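Blog Projects Notes About Contact

Blog > Student robotics > Eggs, part two

Posted in January by Finlay Haldane

We meet on Sunday afternoons in the workshop, and for most of this term my group has been trying to get the big arm to move eggs. The other group, led by Sewwandi, chose folding tea towels. I thought we had the easier job.

The task comes from the Prostico student challenge. The arm has to pick eggs off a bench and put them in a carton, with a limit of 200 seconds for a full run. A cracked egg costs you 60 points, so it is better to be slow.

Fahad Baloch wrote most of the grip code. His first version closed the fingers to a fixed width, and that was no good because eggs from the same box are not the same size. Now the fingers close in small steps and stop when the motor current goes up. Aitana Barroso keeps the log. She wants 100 attempts written down before we change anything else, which I found annoying at first, but I have come round to it.

The carton is our main problem now. Picking up from the bench is fairly steady if the egg is upright in the fingers. Letting go over a cup is harder, as the egg tips if the wrist is even slightly off. We changed two things this week:

1. The approach is now straight down for the last bit. Before this the arm came in at a slant and pushed the egg along the wood. 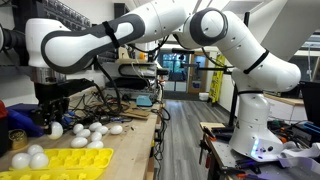
2. The loose eggs are spread out more at the start. When two are touching, the fingers tend to knock the second one. Faraji Ndung'u is working on picking the order so that the ones on their own go first.

Next week we try the brown eggs Aitana is bringing. The vision settings were all done with white ones, so I expect to lose an afternoon to that. I also need to tidy the cables on the bench before then, as I said I would last time.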